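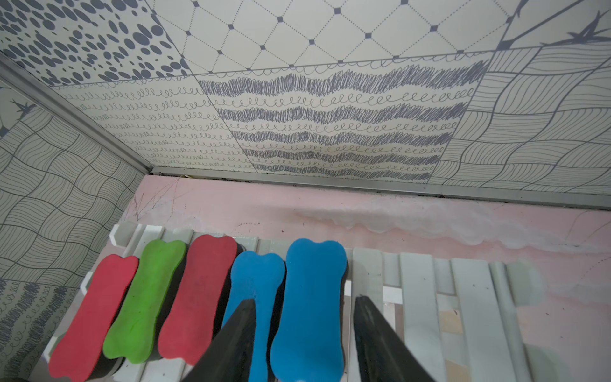

About Helutora

Helutora began in September, six years ago, in a borrowed room at Brullitz, and we're still a small lab with a soft spot for ordinary objects. We teach robot arms to pick things up, and what we care about most is the moment just before the fingers close.

Our method is called Ratness (a name that stuck before we could think of a better one!). Most grasping systems choose a spot once and go for it. Ratness keeps looking through a small camera near the gripper and goes on adjusting its choice all the way down, which helps a great deal when things sit close together and there's hardly any room for a finger between them. We trained it on almost 3000 grasps, with foam erasers, sponges, spools and whatever else came out of our desk drawers, and in our last round of tests it missed 2 picks where our older one-look method missed 11.

We share our training recipe with schools and partner labs, including our good friends at Mitsotakis-Vlachou, and we're always happy to hear from anyone who'd like to try it on objects of their own.

Page updated 12/29/25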